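Protokoll der Oktobersitzung, Chorgemeinschaft Divstead

Beginn: 19.30 Uhr
Anwesend: Nanna Ragnarsson (Leitung), Su-bin Tak, Ea Blöndal, Setareh Tabrizi (Protokoll)
Entschuldigt: Fulgencio Mendoza (hat seine Notizen vorab geschickt, danke!)

TOP 1 Rückblick Sommerkonzert
Was für ein Abend! 251 Karten verkauft, so viele wie noch nie in der alten Kapelle. Nach Abzug der Miete bleiben 545 Euro für neue Noten. Ea hat von mehreren Gästen gehört, dass die isländischen Lieder im zweiten Teil der Höhepunkt waren – die nehmen wir unbedingt wieder ins Programm. Die Bestuhlung links war zu eng, beim nächsten Mal eine Reihe weniger.

TOP 2 Winterprogramm
Su-bin stellt drei koreanische Wiegenlieder in eigenen Sätzen vor und singt den Alt gleich vor. Große Begeisterung, einstimmig angenommen. Die Aussprachehilfe kommt per Mail, dazu eine Aufnahme zum Üben. Offen ist noch, ob der Tenor im zweiten Lied geteilt werden kann. Fulgencio schreibt, er habe »zwei Neue an der Angel«, beide mit Chorerfahrung.
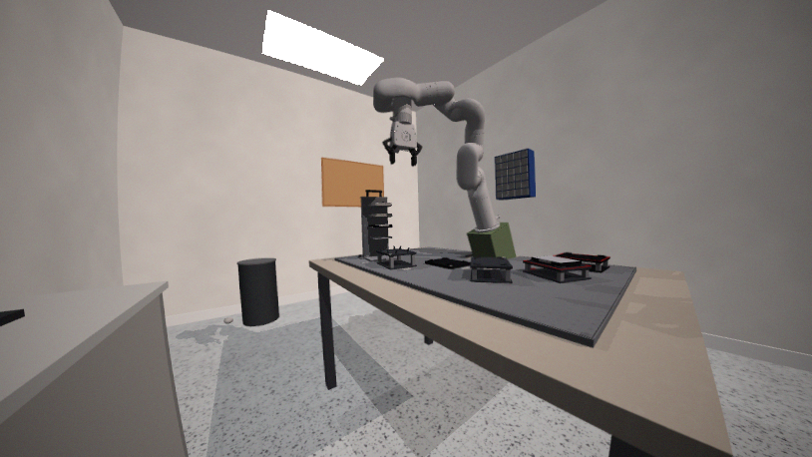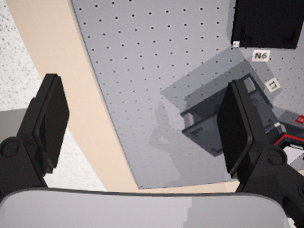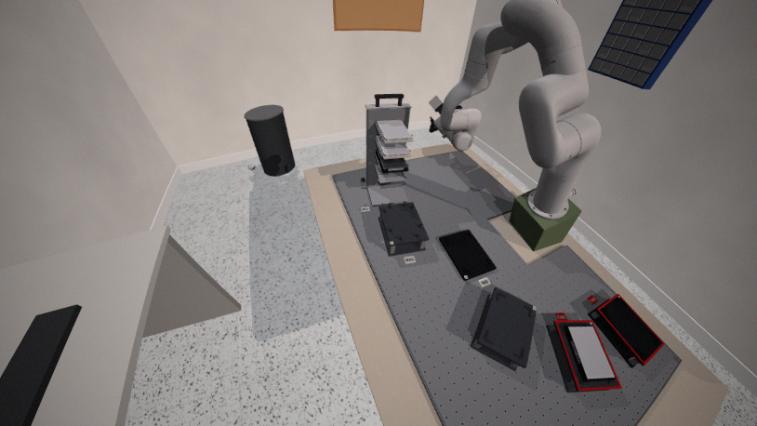 TOP 3 Probenwochenende in Brustthorpe
Das Haus ist reserviert, 40 Betten, großer Saal mit Klavier. Das Klavier wird vorher gestimmt, Nanna hat schon telefoniert. Anreise ab 17 Uhr, erste Probe nach dem Abendessen. Ea kümmert sich um die Zimmerliste und bittet um Rückmeldung, wer vegetarisch isst. Stimmproben am Vormittag getrennt, nachmittags alle zusammen. Setareh bietet wieder ihr Einsingen im Freien an, bei Regen im Treppenhaus – der Hall dort ist herrlich!

TOP 4 Notenarchiv
Die Mappen A bis K sind sortiert. Beim Buchstaben H ist ein handschriftlicher Satz aufgetaucht, den alle für verloren hielten. Su-bin überträgt ihn sauber. Fehlende Sopranstimmen bitte zu Hause suchen!

TOP 5 Verschiedenes
Schwarze Mappen werden nachbestellt, Farbe der Schals bleibt Dunkelrot. Wer den Schlüssel zum Notenschrank hat, meldet sich bitte bei Nanna.

Ende: 21.10 Uhr
Nächste Sitzung bei Ea, sie backt.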